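4.2 What the vestry books say about the two patrons

August 26, 2025
Mareike Mühlbauer and Kristaps Jõgi

I should say up front that I came to Lomcombe for the bells and stayed for the saints. The parish keeps its feast in October under a double dedication, Crispin and Crispinian, the shoemaker brothers, and so does Stumstead, two valleys over (which I only found out because Kristaps had once sung there). Two small churches, the same pair of brothers, and no record of either one borrowing from the other! That was enough to get us into the vestry books.

We read 194 entries between us, mostly feast accounts. They're not thrilling on the surface. Candles, bread, a new rope, more candles. But the names shift around in a way I found pretty exciting. In the older Lomcombe books the feast is always "the brothers' day," with neither saint named. Then a new clerk takes over and it's "St. Crispin" alone, year after year, as if the other one had moved away.
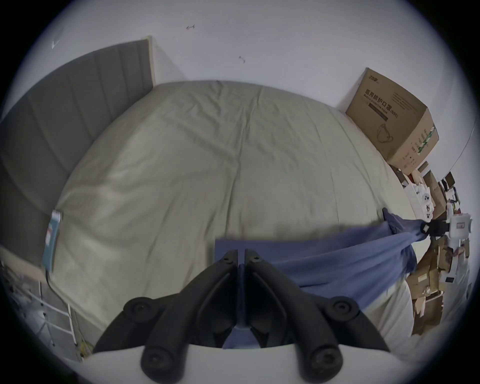
Stumstead goes the other way. Its clerks write out both names every single time, even when they're squeezing the line into the margin, and one of them spells Crispinian four different ways on a single page. Kristaps thinks the double name was read aloud at the feast and the clerk was writing what he heard. I lean toward a copied prayer sheet, mainly because the odd spellings come in clusters and then vanish. We argued about this for most of a winter and we haven't settled it, so both readings are in Table 3.

The legend itself was no help in choosing between them. The usual telling has the brothers preaching by day and making shoes at night, and both parishes clearly knew it, but the account books have no reason to repeat it. What they do record is the clothing money. Each feast ended with a gift of garments to poor households, and folio 355 of the Stumstead book lists them piece by piece. We've transcribed that folio in full.
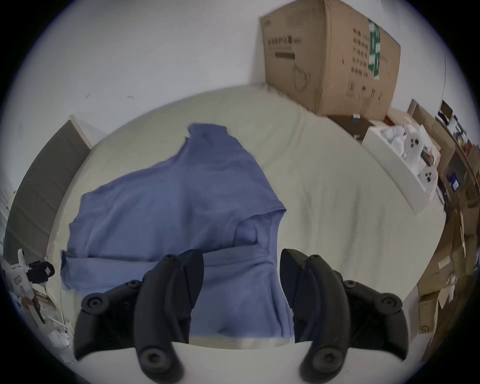
Clothing gifts are where the two parishes really part company. Lomcombe gave cloth by the length and left the sewing to the family, while Stumstead gave finished shirts, and the clerk there uses a phrase, "laid abroad upon the bed," that puzzled us for ages. We now take it quite literally: the shirt was spread out on a bed for the household to see, much as the light blue one in Figure 2 is spread on its cream-white sheet, with the collar pointing away from the viewer. Sakalauskas reads the phrase as a burial custom, and I can see why, but the same households turn up again in later lists, receiving more shirts, so I don't think it holds for these entries.

Figure 2. A shirt spread on a bed.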